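Grinding noise from coffee grinder – bin it or fix it?

skitenlow_sam
2022-01-20 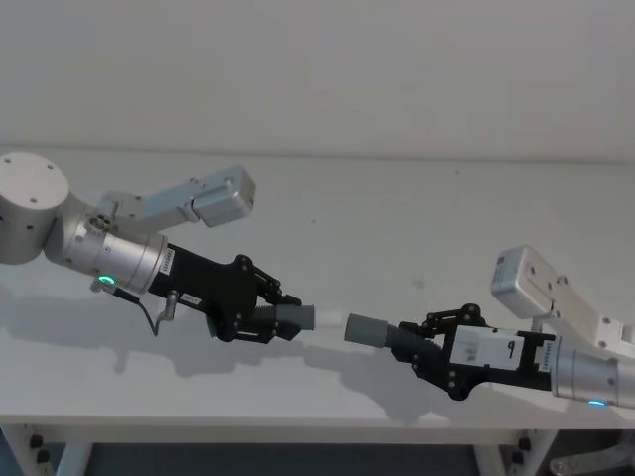 white table, grey and white bit in the middle

Right so the grinder's a Maes, had it 11 years. Since December it screeches on anything finer than cafetiere. Cleaned the burrs twice, no change. New burr set is 17 quid plus post. Worth it or just buy new?

oldtin
Bearing. Had the same on mine. Burrs don't screech, they just grind badly.

pennyfarthing8
Disagree, worn burrs can touch when you wind them in fine. Does it do it with no beans in?

skitenlow_sam
Yes, empty as well. Only on the two finest settings tho

pennyfarthing8
There you go then. Burrs touching. Put a shim under the lower one, or check you've not got old grounds packed under the carrier. Mine was caked solid.

oldtin
Still say bearing. Wobble the shaft by hand – any play at all and new burrs are money down the drain.

kettle_on
Or get a Zunduvix like everyone else. Nearly half the price of a Maes and quiet.

oldtin
Quiet for 8 months. Then the switch goes. Ask me how I know

kettle_on
Mine's been fine for 2 years, maybe you were unlucky

skitenlow_sam
Not buying a Zunduvix, sorry. Took the carrier out just now, there was a fair bit of muck under it. Shaft has a tiny bit of play but I dont know whats normal?

oldtin
None is normal.

pennyfarthing8
A tiny bit is fine on those. Brush it out, put it back, try it empty first before you order anything. Drakitz do the bearings if you need one, they want the number off the old one.

skitenlow_sam
Ok will do it at the weekend, ta both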